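Skanmont Carving Blanks, Box Set
Sold by Briltent Craft Supply, Serncombe

In stock. Ships from Serncombe on working days if you order before 2 p.m.

A carving blank is a piece of wood that hasn't been ruined yet. We sell a lot of them, mostly to people who have already ruined a few and would like another go, and we have tried to make the next go a fair one. The Skanmont set is kiln-dried basswood, sawn square, planed on the long sides and left alone after that. No wax, no oil, no stain, no little leaflet about finding your inner woodsman.

Basswood is the wood most people learn on. It cuts cleanly across the grain, it has very little pattern to argue with, and it forgives a knife that should have been sharpened last weekend. It also dents if you look at it sternly, so keep your finished owl off the floor.

What's in the box

Blanks in two sizes, tall ones for figures and shorter, chunkier ones for animals, mushrooms and whatever your first figure turns into. The packed box weighs 745 grams. If yours feels like a good deal less, write to us before you open it.

Why we sort by weight

Two blanks can be cut to the same size and still carve quite differently. A heavy one is either denser or still holding water, and neither is much fun at the kitchen table. Aicha Bennani runs the stockroom and has firm views on this. Anything well over the usual weight for its size goes back on the drying rack, and anything that comes off the rack still heavy goes in the kindling bin, which is by the side door and free to anyone who asks nicely.

You can do the same at home with a cheap kitchen scale. Write the weight on the end grain in pencil when the blank arrives, leave it on a shelf, and weigh it again in a week. When the number stops dropping, it's ready. If it's going up, move the shelf out of the bathroom.

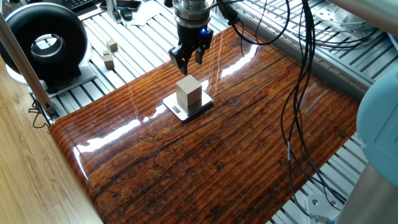
Choosing a size

If you've never carved before, take the short ones. They fit the hand and they're done sooner, one way or the other. The tall blanks want a plan. Draw the front and one side before you cut anything, and leave more wood around the nose than you think you need. Noses only get smaller.

Storage

Indoors, off concrete, away from radiators. A blank left on a hot windowsill through September can split from end to end with a noise like a dropped plate. Ends that start to check can be trimmed if you catch them early – we lose some 30 blanks a year in our own stockroom, so we speak with authority.

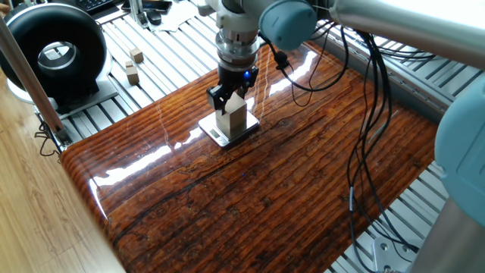

Pale, unfinished wood and a small digital scale.

Questions we get

Do they take paint? Yes. Thin acrylics are best, and a coat of sealer first stops the color creeping along the grain.

Do I need the Bautista knife? No, though we'd be happy to sell you one. Any short fixed blade with a proper edge will do. A steak knife will not, and we have seen the owls.

Can I pick my own blanks? In the shop, yes. Ask at the counter for Naima Ezzat and she'll bring a tray out. Online you get what Aicha passes.

Returns

Uncarved blanks only, in the original box. We define uncarved strictly. "Just the one ear" counts as carved.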